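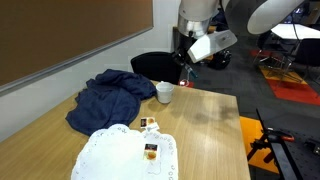 ## How paper is made

Most paper starts as wood. Trees such as spruce and pine are cut down, and their bark is stripped off. A machine chops the logs into chips small enough to sit on a coin.

Wood is made of tiny threads called **fibres**. They are held together by a natural glue called lignin. To get the fibres out, the chips are cooked with chemicals or ground up with water. The mushy result is called **pulp**.

Next, the pulp is mixed with a lot more water and spread over a moving mesh. Water drains through the holes, and the fibres settle into a flat, soggy mat. Rollers squeeze the mat, then heated rollers dry it.

## What paper can be used for

Paper can be thick or thin, soft or stiff. Books, cups, doilies and tissues can all be made from it. Many paper cups have a thin lining, often plastic, to stop drinks soaking in.

## Using it again

Old paper can be turned back into pulp. The fibres get shorter each time — after 7 or so trips they are often too short to hold together, so new fibres are added.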